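My tea corner, finally done

I've been promising to post the new setup since April, so here goes! We had a two-foot stretch of wall by the back window that collected mail and dead batteries, and I decided it was going to be the cold drinks spot. One table, one fridge, and no more walking to the garage every time I want something with ice. Quyên Giáp talked me into the pale colors and I'm so glad she did (my first pick was a red table. Red!).

I kept everything else out of the way. No shelf, no hooks, no cute sign. Come see:

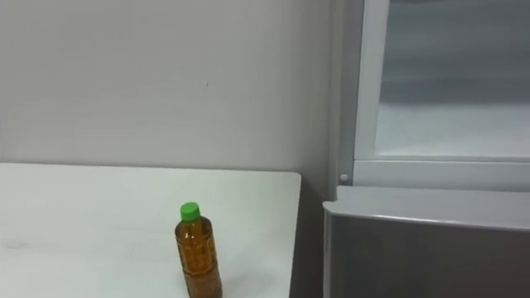
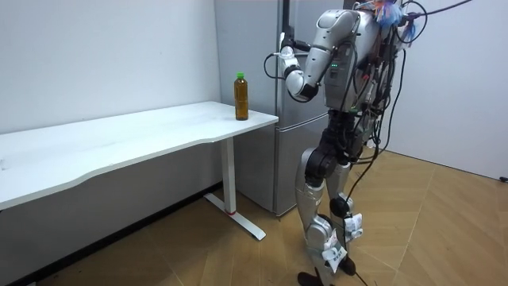
The fridge, all three times:

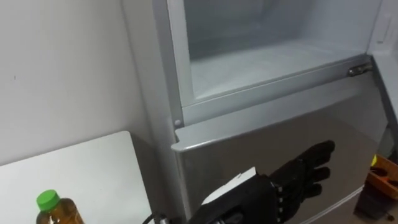 I drink iced tea the way other people drink water, and for years I bought the Gollwood kind by the case. Now I brew my own with loose leaf from Simões, 2 big spoons to a pitcher, and let it sit overnight. It comes out darker than you'd expect and it doesn't need sugar – though my husband disagrees and keeps a jar of honey handy. I still like a bottle with a screw cap for carrying out to the yard, and the one with the green cap in the first photo is just the right shade of brown for me, amber at the top and deeper further down. Any paler than that and I feel like I'm drinking the rinse water.

The white tabletop does show every smudge, fair warning. I wipe it with a damp cloth and a bit of dish soap and call it good. I'm leaving the wall bare for now, but I do have a little print from the Munley flea market that I keep holding up and putting back in the closet. Next up is a tray for glasses, if I can find one that isn't huge.

Comments

Hélder Prata
Love the gray with the white. Does the overnight tea get bitter? Mine always does after 2 days.

wanowgirl
Hang the print!!

Quyên Giáp
Told you about the red table.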